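12/25/24

Christmas morning and I'm up before everybody, so it's me, the kettle and this diary. Fifty years ago today there was hardly a Darwin left to have Christmas in. I was nine when Tracy came through. I always mean to write something down on the day and then there's a ham to glaze and it's suddenly New Year.

What I remember is the noise, and Mum's hand over my ear (only the one, she had my brother's head in the other arm), and the louvres going one after the other up the hallway. We were under the kitchen table and then we were in the bath with a mattress on top. Dad kept telling us it was nearly over. It went dead quiet for a bit in the middle and he thought he was right!
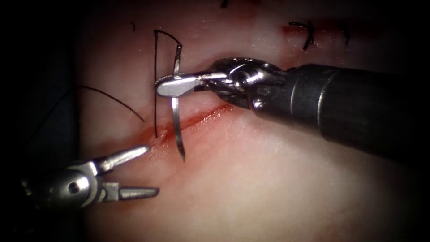
Then it came back from the other side and took the roof. By daylight we had a floor and one and a half walls, and the Davside ute from Dad's work was upside down in next door's mango tree. Mum found the pudding still in its cloth and we ate it with our fingers, sitting on the front steps, which now went up to not very much.

They flew us south a few days later with one bag between us. I had somebody else's thongs on. We ended up at my aunty's at Narnon, sleeping on the verandah, and I started school there in a borrowed uniform and didn't tell a soul where I'd come from. Dad stayed up for the clean-up and we didn't see him until March.

I rang my brother last night to see what he had planned and we got straight into the old argument about the dog. I say Biscuit turned up on the second day. He says the fourth, and that it was the people from Mandagi Street who brought her back in a wheelbarrow. 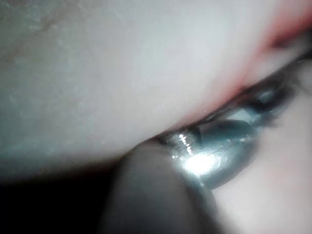
Catrin Probert reckons we're both wrong, she was on the steps herself when that dog walked in and it was still Christmas night, no wheelbarrow, and my brother cried so hard he was sick on Dad's boots. She put it all in her card this year, two full pages, biro both sides. I've read it to him over the phone and he's having none of it.

I got the tin out after that. There's the evacuation tag with my name spelt wrong, and a bit of blue louvre glass wrapped in a hanky. I might take them over to the Destel library in the new year, they've been asking for Tracy things for the display cabinet.

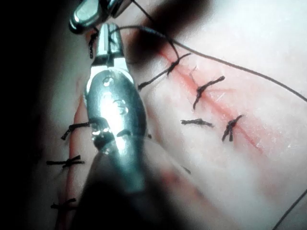

Jan Whitford
Diary keeper, Destel Local History Group

That's how they want it on the label if I lend them the diary as well, and I've been practising it in the back here like a kid with a new surname. I'm still not sure I'll hand it over. There's a lot in it about my sister-in-law.

Wind's got up a bit outside. Only a breeze, but I've gone and brought the cushions in. Prawns need to come out of the fridge at eleven and I haven't wrapped the last two presents, so off I go.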